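Zumine lunchroom brings back real plates, and the children seem to like it

The lunchroom at Zumine Elementary sounds a little different this fall. Where there used to be the soft crunch of throwaway trays being folded into the trash, there is now a cheerful sort of clatter, the kind you might remember from your grandmother's kitchen after a big Sunday meal. Since October the school has been serving its hot lunches on reusable plates, and after years of talk about it (and one false start that older parents will remember, when the dish machine flooded the back hallway), the change has finally stuck.

Zumine is the second school in the Vesel district to make the switch. Clakis Elementary, on the other side of the river, went first last spring, and much of what the Zumine kitchen is doing now was worked out over there, down to the height of the return window. It was set too high for the kindergartners at first and had to be lowered over a weekend. The two kitchens have kept up a friendly habit of comparing notes, and a few recipes have traveled back and forth along with the advice. The Clakis lentil soup is now on the Zumine menu every other week and is reported to be more popular than anyone had dared to hope.

Between them the two schools have 1163 students, and on a usual day 883 of them take the hot lunch. That adds up to a great many trays over a school year, and the district was paying for them twice, once when they came in the door and again when they were hauled away. The plates were bought with money left over from the kitchen repair fund, so no new request had to go before the school board, and families will see no change in the price of a lunch.
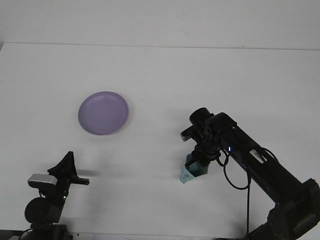

A round plastic plate in lavender purple.

Washing up was the part that worried people most, and it is easy to see why. The old machine at Zumine could not have kept pace with two lunch sittings, let alone the breakfast program. A replacement was put in over the summer by Hosoda, a restaurant supply shop on Mill Street, which also agreed to come by and look it over every few months. The lunch period itself has been stretched a little as well, so that the younger grades are not being hurried away from their tables with half a sandwich still to go – something parents had been asking for long before plates were ever mentioned.

There have been small bumps, as you would expect. Forks keep turning up in the food scrap bins, and the kitchen fished out 49 of them in the first week alone. A magnet now sits under the rim of the scrap chute, and fifth graders take turns standing by the window to remind the smaller ones which bin is which. They take the job very seriously and have made their own signs, some of them with quite a lot of glitter.

The scraps themselves go to the garden behind the gym, where the compost heap has grown large enough to need a second bay. The third grade hopes to plant garlic there before the ground freezes, and if all goes well it will find its way into next year's soup.

Vesel's middle school is expected to look at the idea after the winter break, once it has a better sense of what its own kitchen can handle. In the meantime, families who would like to see the new lunchroom routine for themselves are welcome to join their child for a meal on any school day. Lunch for visitors begins at 11:30, and the front office asks only for a call the morning before so the kitchen can set aside a portion.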